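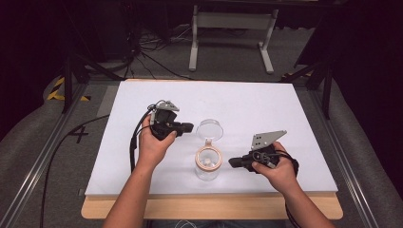

Jar task, build notes from the manipulation course project (1/17)

Team of four, one semester, two hand-held grippers. The task: flip-top jar on a flat board, open the lid with one gripper while the other holds the body. Then close it. Posting the notes in order so next year's group can skip some of this.

2/17
Course is run by Valter Brandão. His project brief was one page. It asked for a two-handed task, a written success definition, and a data set small enough for a student team to check by hand. Everything else was up to us.

3/17
Our success definition, version one: "lid open." Useless. Two of us labeled the same recordings and disagreed on 17 of them. A lid that has popped but springs back halfway, is that open?

4/17
Version two: lid stays past vertical after both grippers let go, jar upright, jar still on the board. Disagreements dropped to 2. Both were cases where the lid was hidden behind a gripper at the end of the recording.

5/17
So version three adds a rule for the operator. Back both grippers off and hold still for a full second before stopping. Costs very little time and makes labeling much faster.

6/17
On the jar. Clear plastic body, peach ring, clear lid on a hinge tab. We picked it because the lid can't get lost. The clear walls are a pain for depth sensing and we knew that going in. The ring is the only part with decent contrast.

7/17
The board is matte white. We had a glossy one first and the overhead light put a bright spot right where the jar goes. If you use a transparent object, test your surface before you record anything.

8/17
Grip order matters more than we expected. Body first, then lid. If you go for the lid first, the jar slides and you end up chasing it across the board. Of the 58 recordings from the first session, nearly all the failures were lid first.

9/17
Second grip note: hold the body low. A high grip puts the jaws in the way of the ring and the other gripper has nowhere to go. Low grip, jaws level, come in from the side.

10/17
Cables. Each gripper has one. Leave slack at the wrist and route the rest off the edge of the board. With a short cable the operator starts compensating with the shoulder without noticing, and that shows up in the trajectories as a slow drift.

11/17
Top plates. Check the screws every session. We lost most of an afternoon to a plate that had rotated a few degrees between calibration and recording. Position error grew with reach, so it looked like a software bug. It was a screw.

12/17
Calibration script is called Follik. The labeling tool is Tusberg. Both were written by last year's team and neither has real documentation. Follik will accept a stale calibration file without a warning. We added a date check and it has refused to start several times since, correctly each time.

13/17
Operators. All four of us recorded. Styles differ a lot: one person does the whole thing in a single motion, another pauses at each contact. We kept both. The policy trained on mixed operators hesitated more near the lid than the one trained on a single operator, but it recovered better when the jar started off center.

14/17
Data after filtering: 37 usable recordings from session one. The rest were dropped for lid-first grips, missed end holds, or the loose plate. That is a bad yield. Session two was better, mainly because we practiced before recording instead of during.

15/17
Closing the lid is harder than opening it. Opening has one critical contact. Closing needs the hinge lined up and then a push straight down, and the gripper holding the body has to resist that push. Our policy opens. It does not close reliably and we say so in the report.

16/17
Things I would change: fix the starting position of the jar for the first session and vary it later. Write the success definition before touching the hardware. Label the same day you record, while you still remember which attempts felt wrong.

17/17
Final report was turned in July 13, 2025. Our date check is merged into Follik, and the labeling rules are in the Tusberg folder as a text file. Lytvynenko lab has asked for the jar recordings to compare against their bottle task, so those go over once the file names are cleaned up. Questions about grip or labeling, reply here. For calibration, read the script first.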